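Bench Notes: Two-Arm Build, Bay 16

The left arm on the Gutari build has a new wrist controller. Fermín Jara replaced the old board after it dropped packets whenever both grippers closed at once. The loop now runs at 1,000 Hz on both sides, and the logs from the first evening show no missed cycles. Cable routing at the left elbow is still temporary — please leave the tape alone.

Work has moved on to pick and place with the fruit set. The plate and the tabletop differ enough in color that the segmentation step needs no extra lighting. Grip force is the open question. Nélida Iturra has capped finger current at 280 mA until the pads are calibrated, and the cap applies to both arms.

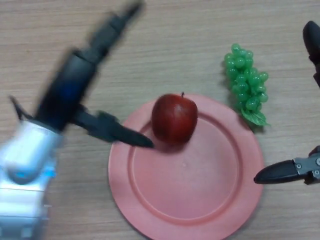 Left arm in motion near the apple; grapes still on the table.

The grapes are harder than the apple. Their outline changes with every placement, and the grasp planner tends to pick a point on the leaf. Kourosh Vahidi is rewriting the scoring so that narrow, flat regions rank lower. His branch is on the shop server under "orkow" and needs testing on the right arm.

Bracket screws on both wrists should be checked before each session. Use the 2 mm driver in the top drawer and log the check on the sheet. Pad calibration is planned for May.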